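Trilell: Journal of Everyday Automation
Home Current issue Past issues For authors Contact

We use cookies to remember your reading settings. Accept / Manage choices

Can a machine do the flowers yet? Notes from a household chore study

Krisztina Bakos

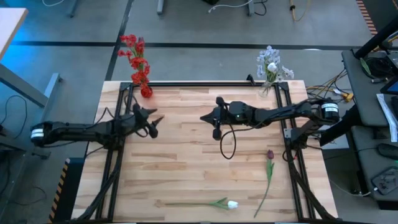

Figure 1. The flower-arranging task on the two-armed bench, with the glass vase at the back right and two flowers, a white tulip and a purple one, lying loose at the front.

4. The flower task

4.1 Why flowers

Readers who have followed us through the folding and wiping chores of the last section may be a little surprised to arrive at flowers, which few people would put at the top of a list of housework. We came to them by way of our home interviews. We had asked people which small jobs they would gladly hand over and which they would rather keep, and flowers kept turning up on both lists, sometimes in the same household (one woman told us she loved choosing them and loathed everything that came afterwards). It seemed to us a good, honest chore to try, and one with plenty of handling in it that any kitchen or shop would recognise.

Putting a stem in a vase asks a good deal of a pair of hands. The stem is thin and long, and it rarely lies straight. The bloom is the heavy end and also the end that must not be squeezed. The neck of the vase may already be crowded, as it is in Figure 1, where a bunch of pale blue-lavender flowers with one white tulip among them has taken up the room. A person nudges the others aside without thinking about it, and will often turn the new stem between finger and thumb until the flower faces the way they like. We wanted to know how much of this could be managed by two arms with plain two-fingered grippers.

4.2 How a trial runs

Each trial began with loose flowers on the wooden table top and ended when every one of them was standing in the vase, or when the person watching called a halt. We did not set the flowers out in a fixed pattern. A stem that points towards the vase is a much kinder start than one that curves away from it, as the purple tulip in the figure does, and we wished to meet both sorts in fair measure.

We compared two control programs. The first, Datska, was trained on lessons given by people guiding the arms through the job, 299 of them in all. The second, Jikano, had the same lessons but was also allowed to stop part way and look again before choosing its next move. Both ran on the same bench, which everyone in our group calls Trevor, and with the same grippers. We used artificial flowers throughout the trials, as real ones bruise and droop over a long afternoon and we should have been comparing fresh stems with tired ones.

4.3 What we found

Picking up went better than we had dared to hope. Both programs learned to take the stem well below the leaves, much as our teachers had done, and dropped flowers were seldom the cause of a halted trial. The trouble came at the mouth of the vase. Datska would bring the stem across in one confident sweep and, if the tip met a leaf or another stem on the way down, would go on pushing. Jikano was slower and, to our eyes, rather more sensible. It would lift, wait, and come down again a little to one side. In our longest run of trials in a row without a person stepping in, Jikano reached 11 and Datska reached two.

We should be careful here not to make too much of that difference. Jikano's pauses were long, and a patient reader with a stopwatch would have had time to fill the kettle. It also had no notion of when an arrangement looked right. Several finished vases had every flower in place with all the heads leaning to the same side, and by our own rules we had to mark them as successes, though I doubt anyone would have put them on the table for guests.

Sharing the work between the arms was a further weakness. A person will steady the vase with one hand while the other slips the stem in, and our teachers did this often enough for the habit to be learned. Neither program took it up reliably. Quite commonly one arm did all the work and the other kept out of the way, even when the vase had begun to shift.

4.4 What this means for the home

Our answer to the question in the title is a hopeful "partly". The fetching and carrying of a flower is within reach of a bench like ours, given good light and a clear table. Setting it among others, gently and with some eye for the whole, still needs a person close by. We think the same split will appear in other chores where something soft has to go into a crowded place, such as putting cutlery in a full drawer beside a folded cloth, or tucking a scarf on to a busy shelf. We return to the second of these in Section 5, where the vase is replaced by an open cupboard and the programs are given rather more time to think.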